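# Batholm opens fitting room for made-to-order table covers

11 Jul 2021

Batholm, the contract furnishings workshop in Skirnitz, has opened a dedicated fitting room for table covers and drapes, ending a long period in which the work was done between deliveries on the main floor. The room has been in use since the end of the last production quarter and is now taking outside orders.

The company makes covers for display tables, registration desks and exhibition plinths. Most of its customers are museums, trade fair organisers and hotels. Until now, covers were cut and sewn from drawings alone, and the first time a cover met its table was usually on the customer's premises. Alterations meant sending the piece back, and a job that should have taken days could stretch into weeks.

Under the new arrangement, customers may send in the table itself, a spare top or a sample board cut to the right curve. The cover is laid against it, marked and adjusted before the final hem is sewn. Batholm will also keep a stock of tops from its most regular customers so that replacement covers can be fitted without anything being shipped.

"We were working from numbers that somebody had read off a tape measure in a hotel corridor," said Vesna Petkov, who manages the sewing side of the business. "With a straight table you can live with that. With a curve you can't. A small error at one end has nowhere to go, and you get a pucker in the cloth that everyone sees."

The fitting room occupies the former sample store at the back of the building. It covers 80 square metres and has been given new lighting, a washable floor and its own door to the loading bay. Work on the room was carried out by Georgiev, a local joinery and fit-out firm, which also built the tables and the shelving. The total cost was $3000 below the amount set aside, and the difference has gone toward a second steam press.

Black remains by far the most requested colour. It hides storage boxes and wiring under a display, and it does not compete with whatever is placed on top. It is also unforgiving to fit, Petkov said, as lint, chalk and stray thread all show up on it and a badly pressed fold catches the light from across a hall. White surfaces bring their own difficulty, and small marks on them are looked for before a top goes out. 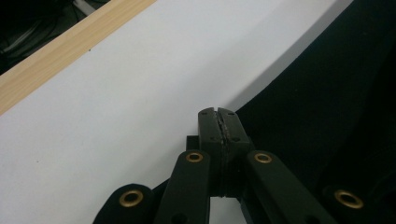
*Black fabric curving along the edge of a white surface, with a strip of pale wood on the far side.*

Batholm has changed its cloth as part of the same project. The older covers were made in a heavy weave that held its shape well but was awkward to fold and slow to press. The replacement, supplied by the mill Plulel, is a matte fabric with a lighter hand. The workshop tested 14 cloths over the winter before settling on it. Each was cut to the same pattern, hung for a week, folded into a transit bag and then hung again to see which creases dropped out without pressing.

The Plulel cloth was not the cheapest in the group, and it was not the easiest to sew. Petkov said it was chosen for the way it behaves on an outside curve, where the fabric has to turn without gathering. The company will go on offering the older weave to customers who need to match covers they already own, and has enough of it in store to last until October.

Customers sending a table or top for fitting are asked to label it on the underside, remove any loose hardware and say how far the cover should fall. Floor length is standard. Covers that stop short of the floor can be made, but they need a weighted hem and take longer. Tops should be wiped down before packing, and adhesive tape should be kept off painted edges — it has lifted the finish on more than one piece in transit.

Paper patterns are still accepted for straight-sided tables. For anything curved, the workshop now prefers a template in board or thin ply, as paper stretches when it is rolled and can come out of the tube a slightly different shape from the way it went in. Templates are returned with the finished cover unless the customer asks for them to be kept on file.

The company has built up a library of 256 patterns over the years, many of them drawn by hand and stored in flat drawers. These are being checked against finished covers and redrawn where necessary. The work is being done in the quieter hours at the fitting tables and is expected to carry on through the rest of the year. Several of the oldest patterns have already been retired because the tables they were made for are no longer in use.

Two sewing staff have moved across to the new room full time. A third position, for a cutter with experience in drapery or upholstery, has been advertised. Petkov said the job would suit someone from theatre or display work, where large pieces of dark cloth are handled every day, but that applicants from dressmaking would also be considered.

The move has freed up space on the main floor as well. The long bench formerly used for covers has gone back to upholstery, and the rack of finished orders that used to stand beside the goods lift has been shifted into the fitting room, where covers can hang at full length until they are collected. Drivers making pickups should now use the loading bay door and no longer need to sign in at the front counter.

Orders already placed under the old system will be completed at the price quoted. Customers who would like to have one of those orders fitted in the new room can arrange it with the workshop, provided the cloth has not yet been cut. There is no added charge for fitting a single table. Sets of matching tables are quoted individually, depending on whether one top can stand in for the rest.

Batholm is also planning a repair service for covers it has made in the past, including re-hemming, patching and replacement of worn corners. It will begin with regular customers in the Skirnitz area and be opened to others once the pattern library has been brought up to date. Covers sent for repair should be clean and dry, and folded with the right side in.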